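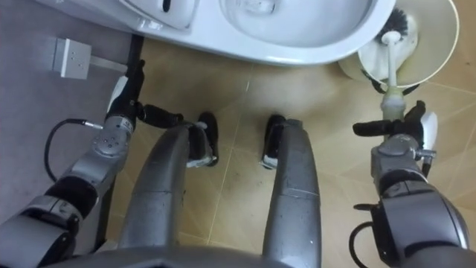

Brasura Toilet Brush and Holder, cream-white
Stock code 1283
Sold by Calilora, Home and Washroom

Availability: in stock, single sets and cartons
Color: cream-white holder, white handle, black bristles
Handle: long, plastic
Holder: round open cup with a wide rim, stands on the floor
Fixing: none, no screws and no adhesive
Spare head: sold separately, see below

What the maker says, and what we think of it

The leaflet that comes with the Brasura calls it "a new standard in bathroom hygiene." It's a toilet brush. It has bristles at one end, a handle at the other, and a cup to stand in. We've sold brushes for long enough to be wary of any that arrives with a leaflet, and this one has a leaflet in four languages.

We turned it down the first time we were offered it. Sandrine Leclerc, who does our washroom buying, brought it back a season later after two hotels asked for it by name, so we took a carton, put some in our own restrooms and gave the rest to customers who weren't shy about complaining. What follows is the page we ended up with. Where the leaflet and our experience part company, we went with our experience.

The claim that the brush "cleans in 1000 strokes what others leave behind" has been left off our packaging label. We asked what it meant and got a very polite email that didn't say.

The brush

The head is black. Some people won't have a black brush at any price, on the grounds that you can't tell if it's clean. They have a point. A white head shows you everything, and that's unpleasant but useful. A black head looks much the same in its second month as in its first, and we suspect this is why makers like them so much. If you buy this one, replace the head by the calendar and don't wait for it to look bad.

As for how it scrubs, it scrubs like a brush. The bristles are firm enough for a daily wipe round the bowl and for marks that haven't been left sitting. For old limescale you want a descaler and some patience. No brush we sell will shift that on its own, whatever it says on the box, and leaning on the handle won't help.

Under the rim is the usual weak spot. This head is an ordinary upright one with no side tuft, so you have to tip the handle well over to get at the underside. It can be done. There are brushes with an angled piece for the purpose and if your bowl has a deep overhang you might look at one of those first.

The handle

Long, white, plastic, and the best thing about the set. It keeps your hand a decent way back from the water, and a person with a sore back will notice the difference against the short kind that comes in matching bathroom sets. Plain surface, wipes down in a few seconds.

Two cautions. White plastic handles can yellow if they're stored wet with bleach on them, and this one is no more immune than the rest. Rinse it. And the leaflet's "ergonomic grip" is, as far as we can tell, the handle.

The holder

A round cup, cream-white, with a wide rim. The wide opening matters more than it sounds. Narrow holders look neater but you have to aim, and people in a hurry miss, and then there's a wet brush against the wall. With this one you can more or less drop the brush in.

The price you pay is that it's open. There's no lid and nothing closes round the handle, so the head is on view to anyone standing over it. We don't mind this. An open cup lets air get at the bristles, and the closed canisters we've sold over the years came back smelling like ponds. If you want the brush hidden when guests come, though, buy a different model and accept that you'll have to air it out yourself.

The rim also collects dust. Wipe it when you do the floor.

About the color

Please read this before ordering, as it's the reason for most of our returns. The holder is cream-white. The maker lists it as "white," and beside something that really is white, such as a glossy toilet bowl, the warmer tone can show. Whether that bothers you depends on your bathroom and your temperament. Bianca Ardeleanu on our returns desk reckons half the people who send it back would never have noticed if they'd put it down and walked away. We'll still take it back unused.

There's no pure white version. We have been told one is coming in June. We were told the same thing last year.

Where to stand it

On the floor next to the toilet, close enough to reach without stepping, and far enough out that you can lift the brush clear without knocking the seat. Hard floors only. Tiles are fine. On carpet or a fluffy mat it will wobble, and a wobbling cup of brush water is a bad thing to own.

It isn't fixed to anything, so a mop will push it about. In a public restroom it will also go for a walk now and then. Customers who need it to stay put should look at the Nuvcombe wall bracket set, which costs more and needs two holes drilled. Our view is that the bracket is worth it for schools and bars and a waste of money in a private house.

Looking after it

After use, flush with the brush held in the bowl so the clean water runs through the bristles.

Lay the handle across the bowl under the closed seat and let the head drip for a few minutes before it goes back in the cup. This is the step everybody skips.

Empty the cup once a week, over the toilet, and wash it with hot water and ordinary dish soap. Dry it before you put the brush back.

Don't leave the head standing in neat bleach overnight. It's an old habit and it wears bristles out.

Don't put the holder in the dishwasher. The leaflet says you may. We'd ask you to think about what else goes in there.

Replacing the head

The head unscrews from the handle, counterclockwise. It can be stiff the first time, so wear rubber gloves for the grip as well as the obvious. Spare heads come in packs of 3 and fit this handle only. They don't fit the older Marinescu brushes, although the thread looks the same and will go on for one turn before it jams. Please don't force it. We've had a few back split along the collar and can't credit those.

The maker suggests a new head "as required." We'd say every three months in a house, and monthly in a restroom open to the public.

From customers

"Does the job. I was expecting to hate the open holder and I don't think about it. The handle is good. Can't see why it costs more than the supermarket one, but the supermarket one snapped." Sorin Barbu, guesthouse owner

"Fine brush. Cream, not white!! Read the page, people." Luminița Manole

"We put these in all the staff toilets. The cleaners like that it's quick to rinse. One complaint is that the cups get kicked. Would buy the heads again, would think twice about the cups for a busy place." Roxana Mihăilă, office manager

We print the lukewarm ones as well as the kind ones. There was also a five-star review that repeated the leaflet word for word, and we took it down.

Should you buy it?

If your present brush is in one piece and doesn't smell, keep it and buy a new head for that. If you need a whole set and want a long handle, a cup that's easy to hit and easy to wash, and you can live with black bristles and a slightly warm shade of white, this is a sound choice. It won't change your bathroom. We stock dearer ones that do nothing extra, mostly because designers ask for them.

Ordering

Single sets ship in a plain box, which several customers have thanked us for. Full cartons hold 100 sets and go by pallet, so allow extra time and make sure somebody is there to sign. We don't split cartons. For smaller trade quantities, order singles and write "trade" in the notes, and we'll adjust the invoice.

Spare heads are usually in stock. When they run out we hold back orders for full sets too, on the principle that a brush you can't get a head for isn't worth selling.

Returns

Unused sets can come back within the usual period, in the box, with the leaflet if you still have it (we won't chase you for it). Used brushes can't be returned under any circumstances. If a handle or cup arrives cracked, send us a photo and keep the pieces until we reply. We don't need a photo of a used head. We have been sent enough of them.

Page last checked Thursday, May 26, 2022. Price and stock shown at checkout.

See also
Nuvcombe wall bracket set
Brasura spare heads, black, pack of 3
Marinescu descaler, for the jobs a brush won't do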